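Ticket 2383 – Export job drops family members, Bates numbers skip
Matter: Wostville v. Dalisay
Platform: Pekgate Review (hosted)
Opened by: Jonalyn Baluyot, lit support
Assigned: Renato Villanueva
Priority: High
Status: Closed

Opened 2023-08-05

Jonalyn Baluyot
Production set 4 export finished with no errors, but the load file is short. Saved search says 2383 docs (yes, same as the ticket number, don't mix them up). Load file has 1987. So 396 missing. Bates range jumps in several places, no pattern I can see. Opposing counsel is expecting this set, I have one extension left and don't want to burn it.

Already tried:
– reran the export, same count
– different browser, same
– exported the first 100 only, all 100 came out fine
– cleared the staging folder

Log attached. Nothing red in it.

Renato Villanueva
Got it. Looking now. Please don't rerun again till I say, each rerun reserves another Bates block and we'll be cleaning those up by hand.

Are the missing ones parents or attachments? 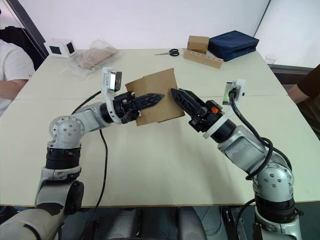
Jonalyn Baluyot
Attachments. All of them as far as I checked. Parent emails are there, children gone. Mostly spreadsheets but a few PDFs too. Didn't look at every one.

Renato Villanueva
OK that narrows it. Can you send me the export profile name and tell me if anyone touched the privilege tags after the search was saved?

Jonalyn Baluyot
Profile is "Goddale std prod v2". Tags – yes, second level review finished late and they bulk tagged a batch. Don't know how many.

Renato Villanueva
Checked the audit trail. Bulk tag hit 532 docs. The setting "propagate to family" was on. So when a parent was changed from Withhold to Produce, children should have followed. They didn't, they kept the old Withhold value. Search picks them up becuase it's family inclusive, export profile then filters them out on the tag. No error since the filter is doing what it was told.

Not all 532 had attachments, which is why the numbers don't line up one to one.

Jonalyn Baluyot
So are they privileged or not? I can't just flip them.

Renato Villanueva
Not my call. I can give you a list. Somebody on the case team needs to sign off before anything gets retagged.
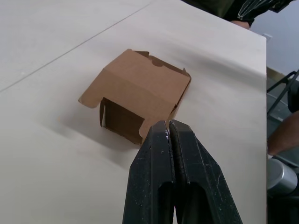 List is in the matter folder, under QC, csv. Control number, parent control number, old tag, date of last change. Sorted by custodian.

Jonalyn Baluyot
Thx. Sent to the associate. Will update.

Jonalyn Baluyot
Update – associate went through the list. All 396 confirmed as Produce, no holdbacks. Approval email saved in the matter folder. OK to retag?

Renato Villanueva
Go ahead. Steps, in this order pls:
1. Snapshot the current tags
2. Turn propagate OFF
3. Retag from the csv, not from the search
4. Rebuild the index and wait for it to say complete
5. Ping me, I'll release the reserved Bates blocks
6. Then run export

Jonalyn Baluyot
1 thru 4 done. Index took forever. Ready for you.

Renato Villanueva
Blocks released. Run it.
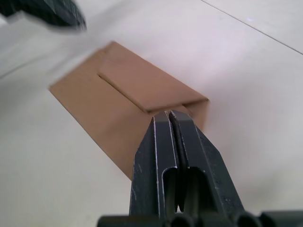
Cardboard piece, folded, on the table

Jonalyn Baluyot
Export finished. Load file 2383, search 2383. Bates continous start to end. Spot checked families for three custodians, all good. Opened the spreadsheets natively, they open.

Renato Villanueva
Good. Root cause for the record: propagate setting skips children that are checked out to a reviewer at the time of the bulk tag. Same thing we saw in March on a smaller set, was put down to user error then. Wasn't. Reported to the vendor, no fix date.

Workaround until then – check in all batches before bulk tagging, and compare search count to load file count before anything goes out the door. Adding the count check to the Goddale profile notes.

Jonalyn Baluyot
Set 4 sent, receipt confirmed. OK to close from my side. Can you keep the snapshot till the matter's done?

Renato Villanueva
Yes, keeping it. Closing.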